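How to Press Knife Pleats Into a Skirt Panel

Knife pleats all face one direction and overlap by the same amount. They look difficult, but most of the work is marking. Set aside an afternoon for a full skirt and do not rush the ironing.

Choose the fabric first. Wool and polyester blends hold a crease well. Linen creases easily but loses the line when you sit down. The sample skirt for this page was made in Ralance suiting, a medium-weight wool blend that takes steam without going shiny. Wash or steam the cloth before you cut, and hem it before you pleat. Hemming afterward means opening every fold again.

A full pleated skirt needs three times the finished hip measurement, plus seam allowance. For 1-inch pleats, that means each pleat uses 3 inches of cloth: 1 inch that shows and 2 inches folded under. My panel came to 109 inches before seaming, which I made by joining two widths. Plan the join so it falls on an inside fold.
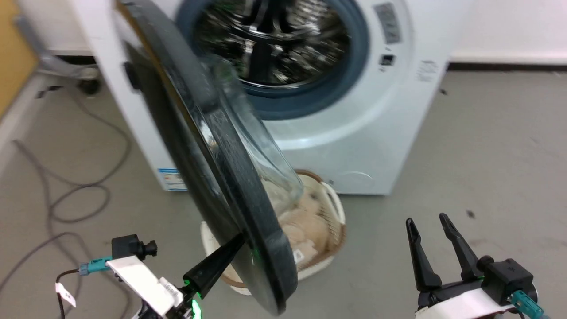
Bongani Msimang wrote in to say that he skips marking with chalk on dark wool, as it brushes off before he reaches the end of the panel. He uses thread tacks in two colors, one for the fold line and one for the placement line, and pulls them out after the last pressing.

Thread tacks are slower, but I have switched to them for anything wider than a child's skirt. Whichever you use, mark on the right side of the fabric, at the top edge, the hem and once in between.

Work on a flat padded table if you have one. Bring the first fold line over to its placement line and pin at the hem, then at the top. Do four or five pleats, check them with a ruler, and baste across them in silk thread. Cotton thread can leave a dent in the wool.

To press, lay a damp cloth over the pleats and set the iron down. Lift it and move it. Do not slide it. Hold for ten seconds, take the cloth away, and leave the pleats alone until they are cold. Turn the panel over and press the back the same way, with strips of brown paper under each fold so the edges do not print through.

Baste the waist edge and try it against your waist measurement before you attach the band. If it is too big, overlap each pleat slightly more at the top and taper to nothing at the hip. Spread the change over all the pleats.

Leave the basting in until the waistband is finished. Hang the skirt overnight by the band before you take the stitches out.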